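Ticket: Terminal strip loose in junction box, cover won't seat
Opened by: Radosław Zawadzka
Product line: Matheson surface-mount box, light gray, supplied by Ornico
Status: Resolved, one item left open
Opened: May 3, 2019

Problem as reported

The terminal strip in the junction box moves when a screw is tightened. It lifts at one end and then the cover sits high on that side. Same result on a second box from the same carton. The carton came with the Clolden order, 90 boxes in total, all with the strip already fitted.

What I checked first

Took the cover off and left it off. Backed out every terminal screw and ran them down again by hand. None of them are stripped. The strip still rocked with all screws loose, so the problem is not in the terminals.

Swapped the cover for one from older stock. It sat high in the same place. Put the new cover on an old box and it went down flat. Cover is fine.

Compared the delivery note with the order. The part number matches. The boxes are the low-wall type we asked for.

Reply from Madema support

They asked whether the strip was seated over both locating pins before the fixing screw went in. They also asked for the box to be checked on a soft surface, because a hard bench can push up on the base and make the strip look worse than it is. Last, they wanted to know if the corner bosses had any flash left on them from molding. 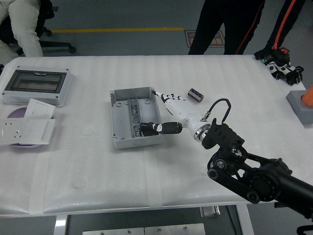
On the soft surface the rocking was less but still there. The corner bosses were clean. I removed the fixing screw and lifted the strip straight out. One of the two locating pins had a burr on one side, enough to stop the strip from going all the way down.

Trimmed the burr with a utility knife, blew out the dust, and put the strip back. It dropped onto both pins with a light push. Fixing screw in, snug, no power driver. Ran all the terminal screws down and the strip stayed put. Cover went on flat.

Repeated on the second box. Same burr, same pin, same fix. It takes a couple of minutes per box once you know where to look.

Notes for whoever picks up the rest of the carton

Do not shim the strip. I tried a piece of card under the high end before I found the burr. It held until the cover went on, then the strip tilted the other way.

Do not force it down with the fixing screw. The screw will pull the strip flat for a while, but it starts to cut its own thread in the plastic and then you have a box with a loose screw as well.

Check the pin before wiring anything. Taking the strip out with conductors in it is slow.

The distribution boxes with the window cover are a separate part and I found nothing wrong with them. Same for the socket panels and switch plates.

Still open

Madema wants one untouched box sent back so they can look at the mold. I set one aside with the ticket number on it. They have not said yet if the next delivery, 300 boxes due in October, will come from the same tool. Leave this line open until they answer.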